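Subject: Re: [open-day] Was the Plelia visit worth the train fare?

> Did anyone get to the Plelia open day in April? I had a ticket and a cold,
> and the cold won. Was there a proper demonstration, or was it 60 minutes
> of slides and a biscuit?

Both, and the biscuit was good. There were 14 of us, packed into a room meant for considerably fewer, and the slides did go on. Slide 6 was a map of the building we were already in.

The demonstration was all in simulation, which the invitation had managed not to mention. They call the simulator Lukáč and the task set Cokunness, and they say both names with a straight face. We watched on the big screen, mostly from the gripper's own point of view. I liked that more than I expected to, once my stomach had settled.
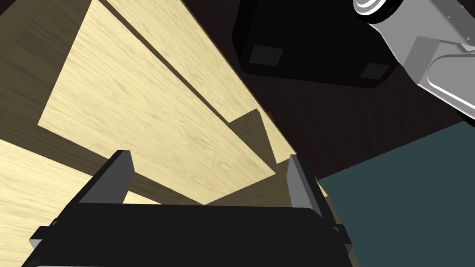

Lukáč on the big screen: gripper in front, planks beyond, a second arm top right.

The wood grain is very nice. I asked how much of the budget went on grain and was told it came free. I also asked how a run gets scored, and got a long answer about contact between fingers and planks that I nodded through. Somebody braver asked when we might see it done with real timber, and the reply was "about 5 months", in the tone my builder uses.

Givero are meant to be hosting the next one. I'd go, but eat first — and ask them beforehand whether there will be anything in the room you could drop on your foot.

Hope the cold has cleared off.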